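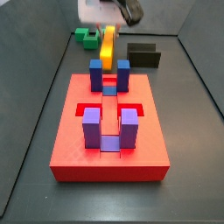 The Rukbridge Bench Cell

Category: Assembly automation / Small parts
Sold as: cell, gripper, practice board set
Lead time: ask us, it changes

Hi, I'm Khang Kim, and I look after the bench cells at Rukbridge. I used to be on the other side of this page (eleven years of putting small parts into small slots, by hand, on second shift) so I'm going to write this the way I'd have wanted to read it.

What it does

The Bench Cell is a one-arm assembly station with a two-finger gripper. It picks up a part, carries it to a base and puts it in its slot, then goes back for the next one. That's the job. If your people spend their days seating plastic pieces into trays, fixtures or housings, this is the machine I'd want you to look at first.

Every cell ships with the practice board set, and I love the practice board set! It's a thick red base with slots cut into the top, plus a bunch of chunky colored pieces: U-shaped ones in blue and purple that stand up in the board like little goalposts, a yellow one with a bend near the top, a green stepped one, and flat black slabs. You learn the whole machine on those before you let it near anything a customer is paying for. The yellow piece is the one everybody wants to try first, and it's a good teacher, since where you grab a bent part matters a lot more than where you grab a straight one.

What changes for the people on the line

I get this question on every visit, usually from somebody standing a little way back with their arms folded. So here's how it went at our Himoddale shop, where we run four of these ourselves.

We had six people on hand insertion. We still have those six people. Two of them run the cells now, one moved to inspection, and the other three rotate between kitting and the odd jobs the cells are no good at (anything floppy, anything sticky, anything that shows up in a bag all tangled together). Sore thumbs went away pretty fast. Boredom is a different story. Watching a cell that's running well is dull work, and we had to learn to give people something else to do with that time. If you buy one of these and just park a person in front of it, they will hate it, and they'll be right.

Hạnh Lý trained most of our operators, and she asked for the change I'm happiest with. The old screen said things like "grasp offset out of range." She wanted it to say "I'm holding this too far to one side." So now it does! New folks pick it up a lot quicker, and they stop calling her over for every stop.

Pay was the other thing. Cell operators at Himoddale went up a grade. We can't tell you what to do at your place, but please settle it before the crate arrives and not after.

The numbers

Footprint: 140 cm wide with the side panels on
Weight with stand: 62 kg
Stored part programs: 645
Teaching a new part: 40 minutes for a simple shape, once you've had the training

Fits the Georgiev rolling stand and the Jekov tray feeder. Older Jekov feeders need an adapter cable, so send me a picture of the plug and I'll tell you which one.

Good to know before you order

Keep the floor of the cell clear and swept. Parts can sit loose in there waiting to be picked, that's fine, but leave finger room between them.

The stop button goes on the operator's side. We'll mount it left or right, just tell us who's using it.

Training is two days at your site and it's in the price. Please send the people who will run the cell. Managers are welcome too, but they bring their own lunch.

The next training slots open in September. Call the Rukbridge front desk and ask for Khang, or ask for Hạnh if you'd like to talk to somebody who has taught this to a room full of people who didn't want it.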